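Home | Baking | Table | Archive

How to set out a bread basket
20 Sep 2024, by Shabnam Farooqui

I love a bread basket on the table, and a ridged roll makes it look special! Let the bread cool fully, then pick a rectangular basket with fairly high sides. 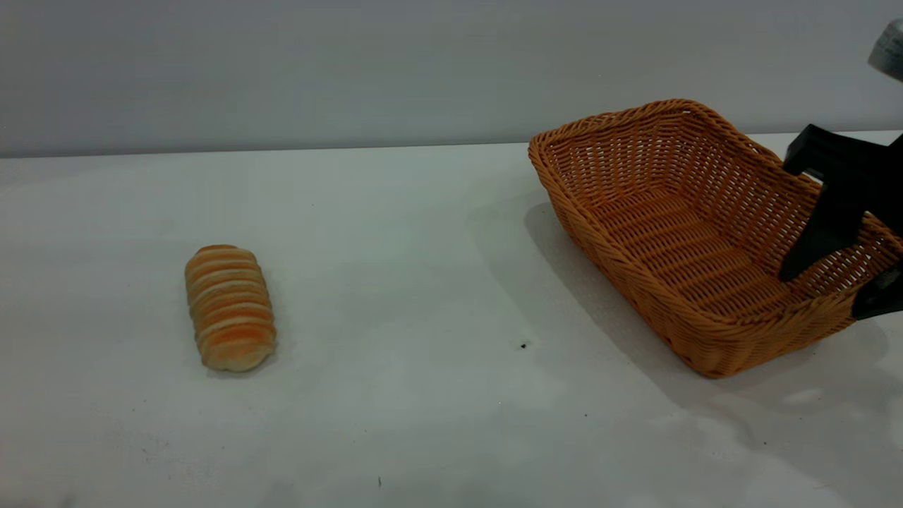
Line it with a clean cotton napkin, corners tucked in (mine are 24 cm square). Lay the longest roll in first, ridges up, and tuck smaller ones beside it. Fold the napkin over until everyone sits down – lovely!

Contact | © Clirkia | Back to top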